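Detecting Threatened Frogs at Inskip Wetland Using Call Recorders: Final Project Report

Tekle Admasu, Zewditu Mamo, Henok Teshome
Supervisor: Mulugeta Kahsay
Submitted Apr 19, 2022

1. Background

The wallum sedge frog (Litoria olongburensis) lives in acidic coastal swamps in eastern Australia. It is small, hard to find by torchlight and calls mostly after rain. Night searches at Inskip Wetland had not recorded the species for 17 years before this project. Local landholders had continued to report calls that matched it, but none of these reports came with a recording.

The aim was to test whether low-cost call recorders left in place over a wet season would detect the species, and whether the recordings could be sorted by software to a standard that a trained listener would accept.

2. Study area

Inskip Wetland is a chain of shallow swamps separated by low sandy ridges. The western swamps hold dense sedge and dry out in most winters. The eastern swamps are deeper, and mosquito fish have been present in them since before the earlier searches. Four sites were chosen, two on each side. Access to the eastern sites is by the Tadia fire trail, which was closed for part of the survey because of flooding.

3. Methods

One recorder was fixed to a star picket at each site, with the microphone above the expected flood level and facing the centre of the swamp. Recorders ran from dusk to midnight. Memory cards and batteries were changed on each visit, and the clock on each unit was checked against a phone.

Recordings were sorted with Vitata, a call-matching program written by Amanuel Adugna for an earlier honours project. The program compares each clip with a set of reference calls and gives a match score. All clips above the threshold were then played to two listeners who did not know the site or the score. A detection was accepted only where both listeners agreed.

Water pH and conductivity were measured at the edge of each swamp. Boots and nets were disinfected between sites to limit the spread of chytrid fungus.

4. Results

The species was detected at both western sites and at neither eastern site. Accepted calls were grouped on wet nights, usually within a few hours of rain. No calls were accepted from dry nights.

The most common false match was the eastern sedgefrog, which shares the habitat and has a call of similar pitch. Wind noise in the sedge also produced high scores at the more exposed western site. Raising the threshold removed most of the wind clips, but it removed faint true calls as well, so the original setting was kept.

One recorder, on the eastern side, failed for 3 nights after water entered the battery case. These nights were left out of the comparison.

5. Discussion

The result supports the view that the frog has persisted in the western swamps and was missed by night searches. It does not show that the frog is absent from the eastern side. Flooding reduced the number of visits there, and calling males may have been beyond the range of the microphones. 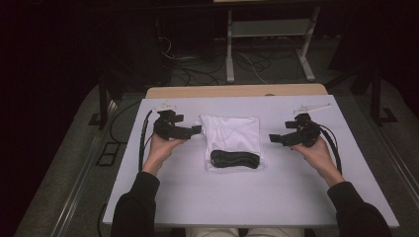

A second season should add recorders at the margins of the eastern swamps, where the water is shallower and the sedge is thicker, and should start in July so that the first spring rain is covered.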